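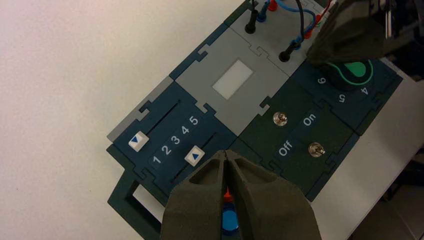
The ferry to Skuma left at 6 in the morning and Valentyna Vasylenko was on it with one suitcase and her father's coat. The coat was too big for her. She had meant to give it away in the spring and had worn it instead.

There were few passengers. A man slept across three seats with his boots off. Two schoolgirls shared a bag of crisps and whispered. Valentyna bought tea from the machine and sat by the window, where she could watch Hidov get smaller. She had lived there for 30 years and it took very little time to disappear.

The letter was in the inside pocket. It came from a solicitor called Yaroslav Derkach and it said that the house at 2 Clinville Road had been left to her jointly with Zlata Didenko, and that both parties should attend in August to agree what was to be done. Valentyna did not know a Zlata Didenko. She had read the letter to her neighbour over the fence, and the neighbour had said, "Well, your father got about a bit, didn't he?" and gone back to her beans.

At Skuma the rain was coming in sideways. She asked the woman in the ticket office how to get to Clinville Road.

"Kuzmenko's bus," said the woman. "It goes when he's ready."

It went after twenty minutes. The driver took her money and looked at the coat.

"That's Petro's," he said.

"It was. I'm his daughter."

He gave her the money back. She tried to refuse it but he had already started the engine, so she put it in her pocket and sat down behind him. The road climbed past the fish sheds and the chapel. At the top he stopped where there was no stop, outside a low white house with a green gate.

"Mind the step," he said. "He never fixed it."

The step was loose. She stood on it for a while before knocking, although half the house was hers.
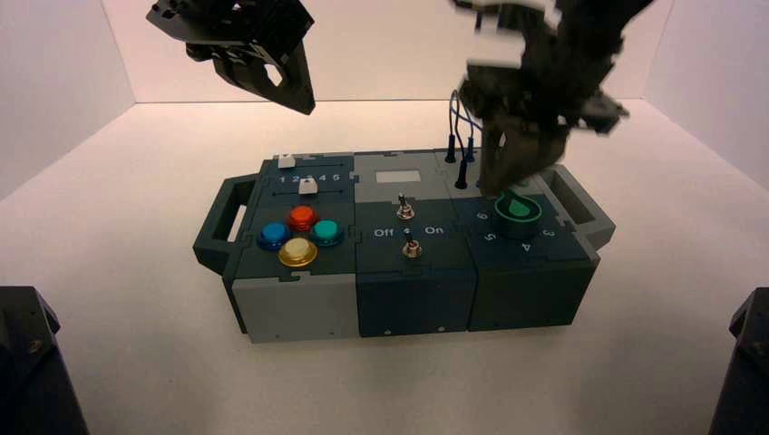
The house

Zlata Didenko was seventy at least, small, with flour on her sleeves. She said, "You've got his chin," and went back down the hall, leaving the door open.

The kitchen was warm. There was a table with a cloth on it, a stove, a radio turned low, and a row of hooks by the back door. One of the hooks was empty. Valentyna took off the coat and did not know where to put it, and in the end she hung it there.

"I'm not his wife," said Zlata. "I thought I'd better say so at once. I was his landlady. Then he bought half the place when the roof went, and I couldn't have kept it otherwise. After that we were just two people in a house."

"The letter said he left me all of it. Jointly."

"He left you his half. Derkach writes a bad letter."

They had soup. Zlata asked about the crossing and Valentyna told her about the man with his boots off. It seemed he was Yurii Yatsenko and he did it every time.

"How often did my father come over here?" Valentyna asked.

"August, every year. Then the last four years, he stayed."

Valentyna put down her spoon. For those four years he had rung her every evening at seven. He had told her about the weather and what he was having for supper. She had thought he was in the flat on the other side of Hidov, and she had not gone to see. It was two buses. She had always been meaning to.

"He said you were busy," said Zlata. "He wasn't complaining. He used that telephone there, and then we'd have the news on."

The telephone was on the windowsill. Beside it was a notebook with a pencil tied to it. Valentyna opened it and found her father's square handwriting. V. has a cold. V. has changed the curtains. V. tired, don't ask about work. He had numbered the pages, and the last one was 114. Under the number he had written, Ask V. if she wants the coat.

She closed it and looked out at the garden. There were onions, and a line with a shirt on it.

"Derkach will want to know if you're selling," said Zlata. "He's coming at four. I can't buy you out, so there's no use my pretending. His niece Uliana would take it for the summers. She's been round with a tape measure."

"What would you do?"

"Go to my sister's. She's got a box room."

The rain had eased off. Somewhere down the hill the bus was turning round, changing gear twice. Valentyna got up and ran the hot tap, and it took a long time to come through.

"Have you got a hammer?" she said.

"Under the sink. What for?"

"The step."

Zlata thought about this. Then she moved the bucket and got down on her knees to look for the nails.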